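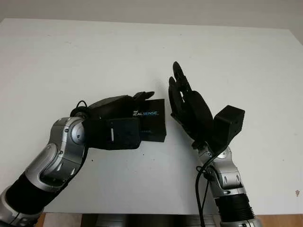

How to test a boxed home-school curriculum before you pay for the whole year

Every spring the catalogues arrive and every one of them promises a calm child at a tidy table. I have bought enough of these boxes to be wary. Some were good. One sat on the shelf until the spine faded, and I still resent it. What follows is the routine I now use before spending real money, and it takes a fortnight of ordinary mornings.

You will need a sample unit from the publisher, a notebook, a kitchen timer and a child who has had breakfast.

Step 1. Get a sample from the middle

Publishers give away the first unit because the first unit is the best one. It has the maps and the craft project. Write and ask for something from the second half of the year. Terow sent me week 20 of their nature course without any fuss. Cindard offered me the first unit again, twice, and then a discount code. I drew my own conclusions.

If they won't send a middle unit, look for a used copy and read the last chapters before the early ones. Check whether the instructions get thinner. In my experience they often do.

Step 2. Add up the hidden shopping

Go through the sample with a pencil and write down everything it asks for that isn't in the box. Include library books, paints, the odd-sized card and the "simple household items" that turn out to be a bag of plaster. One history unit I tried listed 3 read-aloud books, all out of print. Multiply your total by the number of units. If the answer annoys you now, it will annoy you a good deal more in November.

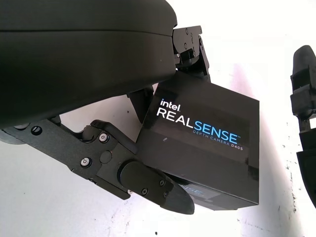 Written by Rosalind Petherick
Home educator and reviews editor

Step 3. Time the lessons yourself

The teacher's guide will say twenty minutes. Set the timer when you open the book and stop it when the pencils go back in the pot. Count your own reading time the night before as well, as this is where "open and go" usually falls down. I do five lessons, throw out the quickest and the slowest, and take the middle one of what's left.

Be suspicious of any course that needs you to read the guide, the pupil book and a separate answer book at the same time. You only have two hands and one of them is holding the toddler.

Step 4. Ask for the story back

At tea, ask your child to tell you what the lesson was about. Don't prompt. You are listening for one or two things they found interesting enough to keep. A child who can describe the cutting and sticking but can't say who the Vikings were has had a craft lesson, and you can get those free from a cereal box.

Do this again a week later with the same lesson. I write down both answers word for word. The gap between them tells me more than any set of glowing reviews, mine included.

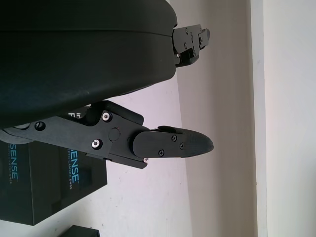
Issue 213

Step 5. Read the claims slowly

"Covers every subject" is the one I would strike out with a thick pen. A unit on rivers with a sum about boats in it does not cover maths. Look at how many maths problems there are, and whether they get any harder between one unit and the next. The same goes for spelling lists made of topic words. My lot learned to spell "tributary" and still wrote "becuase".

Be careful with age ranges too. Biwott label their science box for ages five to twelve. I tried it with a six-year-old and an eleven-year-old, and it suited a patient child of eight – I didn't have one of those.

Testimonials I skip altogether. Avora's page says 2000 families use their course and I have no reason to doubt it, but it doesn't say how many finished.

Step 6. Decide what you would drop

No family does all of it. Take the sample and cross out whatever you know you'd skip on a bad morning. 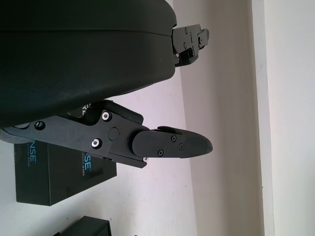
Then look at what remains and ask whether you'd pay full price for that part alone. With the Terow unit I lost the songs and the lapbook and still had a decent course on hedgerows. With two others I was left with a reading list, and some 500 pages of guide explaining how to use it.

If you're still unsure, buy one term second-hand and keep the receipt and the box. Clean copies sell easily in July. By September everyone has made up their minds and you'll be lucky to get the postage back.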